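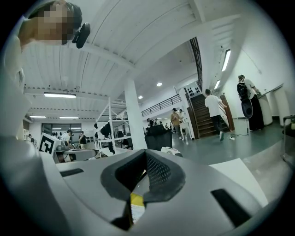
*View from the tool camera, finger pad in view, marker board at left.*

**Ticket 387: hand-held gripper kit, tracking drops and late finger reading**
Product: Cestell hand-held gripper kit, on trial
Customer: Golport
Opened by: Yaneth Mamani
Opened: 10/3/24
Priority: medium
Status: waiting on part

**Reported problem**

We have had the Cestell kit on trial since August. Two issues, possibly related.

1. The position track jumps partway through a recording. The path looks fine, then the tool shifts to a new spot in the software and carries on from there. Of the last 55 recordings, 16 were rejected by the checker for this.
2. The finger opening value lags behind the fingers. When I squeeze the trigger quickly, the number on screen keeps moving after the fingers have stopped.

The second one only started after we swapped the finger pads for the softer set in the spare parts bag. The first one was there before, but less often.

Software is the version that shipped with the kit. I have not updated it because the release notes say old calibration files will not load afterward, and I don't want to redo everything in the middle of a trial.

**Already tried before opening the ticket**

- Restarted the tool and the laptop
- Different USB cable, then a different port
- Wiped the lens with the cloth from the kit
- Deleted the session and made a new one

No change from any of these.

**Support reply 1**

Thanks, Yaneth. Let's take the two separately.

For the tracking jumps, please check the following:

- The marker board should stand upright and be fully visible at the start of each recording. Hold the tool still on it until the status light stops blinking.
- Open Settings > Tracking and tell us the value for "Minimum features."
- Check whether exposure is set to auto or fixed.
- Note where in the recording the jump happens. Start, middle, end, or when the tool is pointed at something in particular.

For the finger reading, run Tools > Finger Calibration with the new pads on. The pads change the closed position and the old zero will be off. Send us the log file afterward.

**Customer update**

Minimum features was 32. Exposure was on auto.

I went through six of the rejected recordings. In five of them the jump comes when I tilt the tool back and the ceiling lights take up a lot of the view. In the other one I can't see any cause. People were walking through the room in most of them, but that is also true of the good recordings, so I don't think it's that.

The status light was still blinking when I started at least some of these. The quick start card says to wait two seconds and I was going by the card.

Finger calibration fails at step 3 with "closed position out of range." Tried it four times. Log attached.

**Support reply 2**

The card is wrong for your software version. Wait for a steady light, however long it takes. We have passed this on to the people who print the card.

Please set exposure to fixed, using the "Indoor bright" preset, and leave minimum features where it is. Then record a short batch with the same task as before, including the tilt.

On calibration: from the log, the fingers are stopping early. The softer pads come in two thicknesses, and the thicker one is for the Campbell adapter. Look at the back of each pad near the screw hole. A "C" means it's the adapter version.

**Customer update**

Both pads have the C. We don't own the Campbell adapter. The bag had no other soft pads in it, so I put the original ones back on and calibration passed the first time. The finger value now keeps up with the trigger.

Ran a batch with fixed exposure and a steady light each time. One jump in 20 recordings, again with the tool tilted far back. Much better, though I would still like to know about that one. File uploaded.

Also, the "Indoor bright" preset doesn't stick. It goes back to auto when the laptop is restarted, and I have to set it again.

**Support reply 3**

The preset resetting is a known bug, fixed in the next release. Until then, save it as a user profile under File > Save Profile and load that at startup.

The correct soft pads are on order from Skinotex, who mold them for us, and will ship to you at no charge. Please keep using the originals until they arrive, then rerun finger calibration.

We have the file with the remaining jump and will look at it. Leaving this open.

**Customer update**

Profile works. Still waiting on the pads. Can you confirm they are going to the Golport receiving address and not the billing one?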